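Sep 29, 2023

Spent most of today rewriting our house rules for the two-arm cell, and I'm finally happy with them (mostly!). The old sheet dates from June and half of it was about the Cavo setup we don't even run anymore.

Rule 2 is the one I care about. When both arms share a part, neither one opens its jaws until the part is resting on something. We had that as "should" and I've made it "must" – same wording as the Lonness cell, so people who float between the two don't have to think.

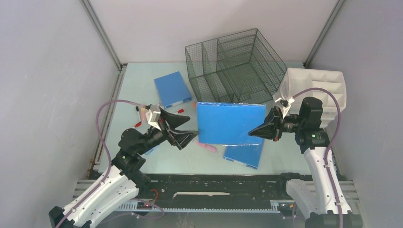 Cable checks come next. I want slack looked at with the arms at full reach, both sides, every 1,000 cycles. The Zeng notes say 2,000 but I think that's generous for anything looping over a wrist, and I'd sooner waste 5 minutes. Log it even if there's nothing to log, please!

Still open: what counts as a stop. If one arm faults and the other keeps holding, is that a hold or a stop? Stemenetti treats it as a stop and makes you re-home both. I'm leaning that way, but I haven't tried it with a part up in the air yet.

To do: print the new sheet, bin the June one, fix the numbering after rule 5.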